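Flat Things on Patterned Cloth: What the Robots Taught Me About My Own Bench

I came to this one sideways. Filippos Lambrakis runs the bench trials at Tirnness, and he'd spent most of May finding out why a pair of robot arms that could pick up nearly anything in the kitchen drawer went to pieces over a sheet of board lying flat on a printed tablecloth. I've been going to pieces over the same job for years, so I asked to see his results.

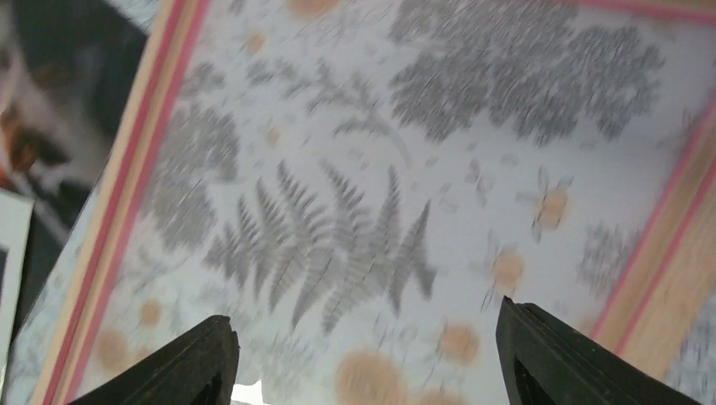
Gripper's-eye view of the cloth: ferns, tan spots and a striped border.

The method is plain enough. A person steers both arms through the job, the arms record it, and a program called Pryor learns from the recordings. They gave it 126 recordings on a plain grey mat and then tested it 100 times on the mat and 100 times on the flowers. On the mat it got the sheet up 83 times. On the flowers it managed 41, and a fair few of the misses were earnest attempts to pinch a leaf.

Tip one, then: if you want to pick up thin stuff quickly, work on a plain colour. I laid an old grey blanket over my bench on Thursday and stopped groping for washers that were really knots in the pine.

The fix at Tirnness was more recordings on busy cloth, with the sheet put down somewhere new and a bit crooked each time. That brought the flowers up to 78. Lining everything up neatly made the scores worse, a finding I have passed on to my household with no effect.

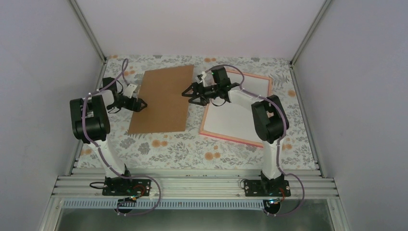 Tip two is about edges. The successful tries nearly all had one arm at each side of the sheet before anything was lifted. The one-armed tries mostly shoved it across the cloth. Same with a cookie sheet of parchment, a pane of acrylic or a drawer bottom: get a hand to both sides first, then lift. If the edge won't come up, slide the sheet until it hangs over the side of the bench by a finger's width.

Tip three, don't pinch harder. Filippos tried a firmer grip setting and got dented corners and no more lifts. He went back to the gentle one and slowed the last bit of the approach instead. My own corners have improved on the same advice, though I still can't fold a fitted sheet and neither can Pryor.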